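Re: Can it lock the shed yet?

Wubit Negussie wrote:
> Vostance say their arm is ready for "light closing-up duties".
> Has anyone on the list tested that, or is it the brochure again?

Tested in October, on the Pillon bench. The task is to pick up a small brass padlock, carry it to a hasp and push it shut. Out of 30 runs we got 18 closures. The grip itself is no longer the weak point – two fingers on the body, shackle clear.

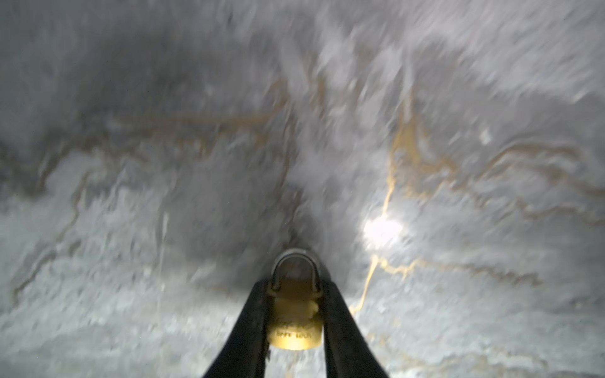
Dagim Kumsa thinks the grip flatters us, as a hasp on a real door swings and any play at the fingers ends up at the shackle. On his own rig he clamps the hasp first and counts that as cheating.

I accept that. Our hasp was fixed too. Of the 12 failures, most were the shackle meeting the edge of the staple. Next set will be with a loose hasp, same lock. I would not leave it to shut the shed at night.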